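Tallik bin-picking kit (60-day trial): mixed items
Status: reopened 7 July 2021

Clalilby support closed this in May as "lighting". We changed the lighting. Wrapped items are still a problem, so I'd like someone at Granström to look before we pay for the full license.

Current test load is cups, corn and wrapped goods, in the gray bin with the clamps on its edges. The sloping back panel has a big worn patch with reflections on it, and I doubt the vision software likes that any more than it likes shiny wrap.
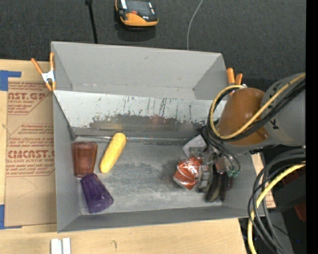

Open questions

Does the quoted pick rate include clear packaging? The brochure doesn't say.
Will a matte panel be covered under the trial, or is that extra too?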